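Keeping the night bakery open in Lollville

The owner of the Cleris bakery starts work at 2 in the morning and has done so for most of her adult life. She took over the shop from an uncle, who had bought it with the building.

"He told me the oven was good and the roof was bad," she says. "He was right about both."

The shop makes 602 loaves on a normal night. Most go to grocery stores in Lollville and to the school kitchens out on the Clukoton road. The rest are sold over the counter until they run out, usually before noon.

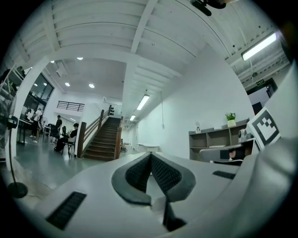
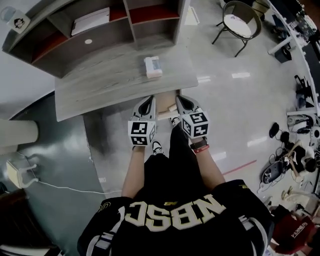
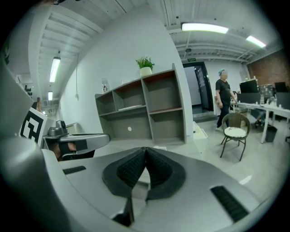
Flour is her biggest worry. She used to order a month ahead and now orders for the whole season, which means renting storage behind the feed store.

"I have roughly 1000 pounds sitting there right now," she says. "That's money I can't use for anything else."

She raised the price of a plain loaf in November, for the first time in five years. A few regulars complained and kept coming. The rye, which she calls Sulemana after the street where she grew up, costs more to make than she charges for it.

"I should drop it. My mother eats it, so I won't."

Asked whether she would sell the business, she says she had an offer last spring and turned it down. The buyer wanted to bring in frozen dough. She plans to fix the roof next.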